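We use cookies to improve your experience and to show you relevant content. By continuing to read, you agree to our cookie policy. [Accept] [Manage settings]

The Robot That Learned to Grasp by Missing

For most of last winter, the arm in Ebere Okoro's lab failed at its job. It reached into a metal bin, closed its fingers, lifted, and came up with nothing. Then it did it again. Okoro's team wrote down every miss, and those misses became the main result of the paper they posted on May 10, 2023.

The question behind the work is an old one. Picking a single object out of a bin is easy for a person and hard for a machine, especially when the machine has never handled that object before. Most labs train a robot by collecting grasps and teaching a network to copy the good ones. The failures are used too, but mostly as a single label: this did not work.

Okoro thought that label was throwing away information. "There are a lot of ways to miss," she says. "You can land beside the thing. You can land on it and push it away. You can get hold of it and lose it on the way up. We were calling all of those zero."

Her method, which the team named Prustlow, splits each failed grasp by the moment it went wrong. The gripper reports the width of its fingers and the load at the wrist through the whole motion, and software uses those two signals to work out when contact started and when it ended. The network then learns to predict the full course of a grasp as well as its outcome. When it is choosing where to put the fingers next, it can tell a near miss from a hopeless one.

Prakash Achari, who wrote most of the control code, was not sold on the idea at first. He expected the wrist signal to be too noisy to use. The cables on the arm tug a little as it turns, and in the early data that tug looked a lot like a light contact. He spent most of January building a correction for it, a table of what the wrist should read in each pose with nothing in the fingers. "It was dull work," he says. "Without it the labels were garbage."

The team ran the comparison with 36 objects that were kept out of training. They were ordinary things: toys, kitchen tools, packaging, a few pieces of hardware. Each object was tried with the standard method and with Prustlow, using the same arm, the same gripper and the same amount of training data. The new method lifted the object on 80 percent of its tries. The standard one did worse across the set, and the gap was widest on objects that are shiny or see-through.

Those are the ones that give cameras trouble. A depth sensor looks for light coming back from a surface, and clear plastic lets much of it pass. Polished metal sends it off in some other direction. The robot ends up with a hole in its map where the object should be, or with a ghost of the object on the wall of the bin.
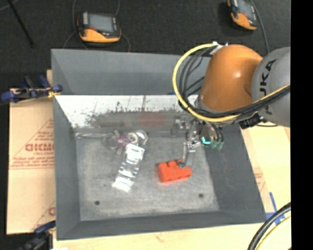
Clementina Carrilho, a doctoral student on the project, picked the test objects and argued for keeping the difficult ones in. She had seen too many papers, she says, where everything in the bin was matte and brightly colored. A solid toy block tells you the arm is working. A clear object tells you whether the method is.

Her own explanation for the gap is simple. When the camera is wrong, the grasp usually lands slightly off, and the old labels gave the network no way to learn that it had been close. The new labels do. After enough near misses, it starts to aim a little past what the camera shows.

There are limits. Prustlow needs a wrist sensor, and many factory arms do not have one. It also slows training, because each grasp has to be recorded from start to finish. Derek Heywood, an engineer at the warehouse equipment company Trernow, has read the paper and likes it, but he would want to see it run on a crowded bin. "A few items with space between them is a fair place to start," he says. "My customers have totes packed to the top."

Okoro agrees with that. Full bins are next, and 2 of her students have already begun recording. The code for the wrist correction is available now — Achari insisted on it going out first — and the grasp data will follow once it has been cleaned up. She has asked other groups to send in their failures, too. Most of them, she says, had been deleting them.

Get our science and technology stories in your inbox every week. Enter your email address to subscribe to the newsletter. You can unsubscribe at any time.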